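Keep the Paper Receipt Book

My local hardware store, Bremach, stopped writing receipts by hand in February. You now get a text message, or you get nothing. The owner, Danica Danko, told me the old carbon books cost her $83 a box and that most customers threw their copy away before they reached the parking lot. I believe her on both points. I still think she made a mistake.

A handwritten receipt is slow, and the slowness does some work. The clerk has to name the thing you bought, write the price, and add it up in front of you. If the price is wrong, one of you usually sees it. Last spring I bought hinges and paint there and was charged for 13 hinges, when I had three. I caught it because I was watching the pen. On a phone I would have seen a total and put the phone back in my pocket.

There is also the question of what happens later. I keep my receipts in a shoebox, and when a faucet failed under warranty I had the slip in two minutes. My neighbor Sepehr Yazdani has his in an email account with 1336 unread messages. He bought the same faucet and gave up looking - he paid for a new one.
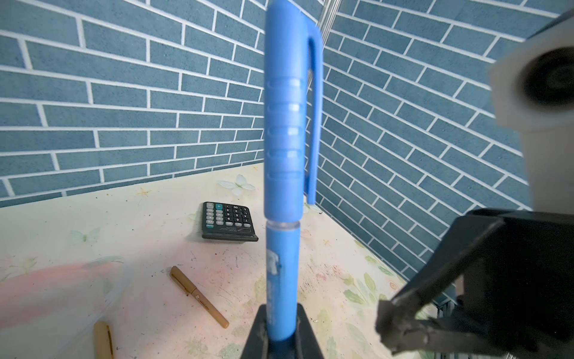
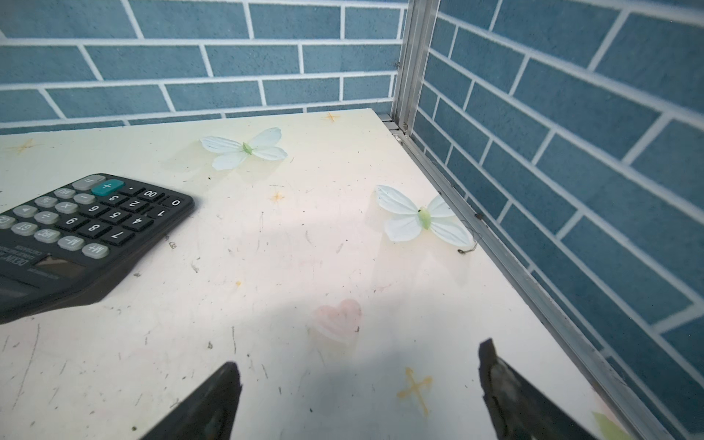
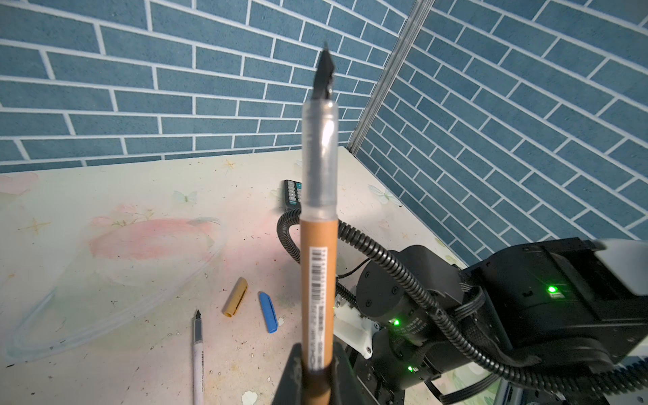 The usual answer is that small shops can't afford the time. I ran the books for a garden supply business for nine years, and I don't accept that. We wrote up every sale by hand and did the adding on a plain black desktop calculator, and a normal sale took less time than it takes now to spell an email address out loud twice. What did take time was the end of the month, when the slips had to be entered. That is a real cost. It falls on the shop, though, and the customer shouldn't have to hand over a phone number to make it go away.

The phone number bothers me more than the rest. Evanthia Tzanetos, who used to work the counter at Bremach, says people over 70 often leave without any receipt because they don't want to give one out. Those are the customers most likely to come back with a question about what they bought, and they have nothing to show.

I am not asking anyone to give up the register or the card reader. Keep one carbon book under the counter and offer it. If a customer wants the text, send the text. Danko says she still has half a box in the back room, and I would like to see her use it up.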